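Slides look fine on my laptop but fuzzy after export, what am I missing?

Balakrishnan Pai
I'm giving a talk at the Rillcombe meetup in September and built my deck in Hulon. On my screen it's gorgeous! But when I export to PDF, every photo goes soft, and the file is still 30 MB.

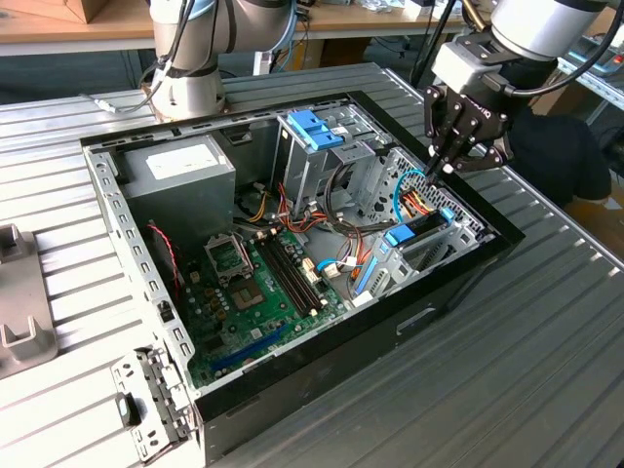
I've tried saving twice, restarting, and swapping the fonts (no idea why I thought that would help). Is there a setting I've missed, or should I rebuild the whole thing in Trerell?

Daniyal Bajwa
Don't rebuild it! Go to Export, then Advanced, and look at image quality. Mine was set to 8 when I first installed it, and I bumped it to 90 and my photos came out crisp.

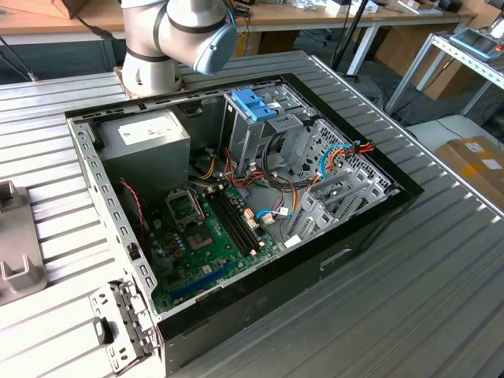
Also untick "reduce resolution" while you're in there. I had a 173-page deck for work and that one box was the whole problem. Your file will get bigger, so maybe put it on a stick and don't try to email it.

Warrier
I just use Trerell for everything, never had this.
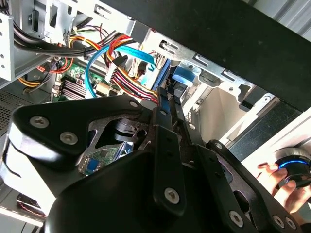

The free one can open Hulon files too, but it messed up my bullet points, so save a copy first.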